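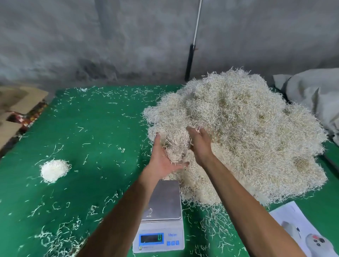 Última alteração desta página: 16 de fevereiro de 2022

Assunto: Re: Hora de dormir e leitura em duas línguas
De: Su-bin Na
Para: lista Pais de Skeltwood

Caro Kenji, caros todos,

Peço desculpa pela demora e também pelos erros, o português é a minha terceira língua e escrevo devagar.

Kenji Hutchins escreveu:
> A nossa filha tem cinco anos e em casa falamos duas línguas. À noite eu
> leio numa e a minha mulher lê na outra, na mesma noite. O resultado é que
> ela fica acordada até muito tarde e mistura as palavras das duas histórias.
> A educadora do jardim em Harcombe aconselhou ler só em português até ela
> entrar na escola. Alguém passou por isto? Devemos deixar a outra língua?
> Também queria saber onde encontram livros, porque os nossos já ela sabe de
> cor.

Eu não deixaria a outra língua. Nós recebemos o mesmo conselho quando o meu filho mais velho tinha quatro anos, e seguimos esse conselho desde agosto até ao Natal. Depois foi muito difícil recomeçar. Ele compreendia tudo o que eu dizia em coreano, mas respondia sempre em português, e com a avó ao telefone ficava calado. Ainda hoje ele tem mais vergonha de falar do que a irmã, com quem nunca parámos.

Sobre misturar as palavras, a terapeuta da fala que consultámos em Tejada não ficou preocupada. Ela perguntou se ele se fazia entender pelas outras crianças, e ele fazia. Se a vossa filha tem dificuldade nas duas línguas, então é melhor perguntar a um profissional, eu só posso contar o nosso caso.

O problema do sono parece-me outra coisa. Duas histórias e dois adultos são muito movimento para uma criança cansada. Em nossa casa mudámos para uma língua por noite — hoje o pai, amanhã eu — e quem não lê dá só um beijo e sai do quarto. Na primeira semana houve choro. Na segunda já era ela que dizia de quem era a vez.

Quanto aos livros, a biblioteca de Kiltard tem uma estante de livros infantis noutras línguas, no piso de baixo, ao lado dos jornais. O catálogo na internet não mostra todos, é preciso ir lá. Emprestam também a quem mora em Skeltwood, basta levar um comprovativo de morada. Nós temos ainda um livro grande de contos com 434 páginas, sem quase desenhos, que para cinco anos é talvez cedo, mas posso emprestar mais tarde.

Uma pergunta minha para a lista: alguém conhece canções ou audiolivros para viagens de carro, em qualquer língua, que não sejam em vídeo?

Cumprimentos a todos,
Su-bin Na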